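Diary, November

Morning

Up before six. Wind from the northwest all night and the helicopter was put back twice, so I sat in the heliport at Kirden with my bag between my feet and read the handover notes again. Oda Sæther had left me four pages, all of it about the separator train and the produced water. She writes small and leaves nothing out. The level transmitter on the second stage has been drifting since the last crew change and they have been checking it by hand every two hours.

We got away at 10. The flight out was rough for the first half and then fine. I did my safety briefing, signed for my survival suit locker and had soup. The cabin is the same one I had in the spring, lower bunk, next to the laundry, so I will hear the dryers.

Went straight to the control room after that. Production is nearly where it was before the shutdown, but well 16 is still closed in. The choke valve on it was pulled and sent to shore, and the replacement is sitting on a supply boat that can't come alongside in this sea. The Merkodlow people want it open before the end of the month because it is their best well on the east side. I told them on the call that the boat decides that. They asked for it in writing, so I wrote it.

Walked the lower deck with the mechanic. The seal on the number 2 export pump is weeping again. It is within limits. We put a tray under it, took a reading and logged it, and I asked for it to be looked at each shift until we can swap over to the spare. 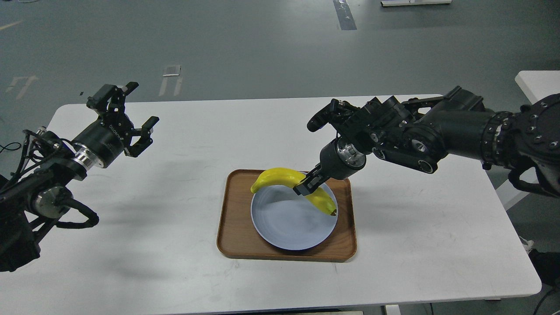 Evening

Dinner was fish and boiled potatoes. I missed the first sitting and ate with the drillers, who mostly talked about the sale. The company has said it will let go of its share in Ultudside, and the rumor is that Bhuiyan will take it. They have bought two older fields already and kept most of the crew at both. One of the drillers had heard the opposite. We should get a notice from the office before we go home, or so the platform manager says.

I don't have a strong opinion about it. The field is old and makes more water than oil now, and a smaller owner might spend money on it where a big one won't. What bothers me is the pension, and whether the years carry over. I wrote down three questions to ask the union rep when he comes out.

Tested the deluge on the west side at seven. One nozzle was blocked with scale. Cleared it, ran the test again, passed. The paperwork took longer than the test did.

Called home at nine. The line was poor. The gutter man came and wants 48 hours without rain before he will start, so that will be some time next year. Mother is well.

The forecast has the wind dropping after midnight. If it holds, the boat may try in the morning, and I have asked the night shift to wake me if the crane gets the go-ahead. Boots are by the door. Lights out at half past ten.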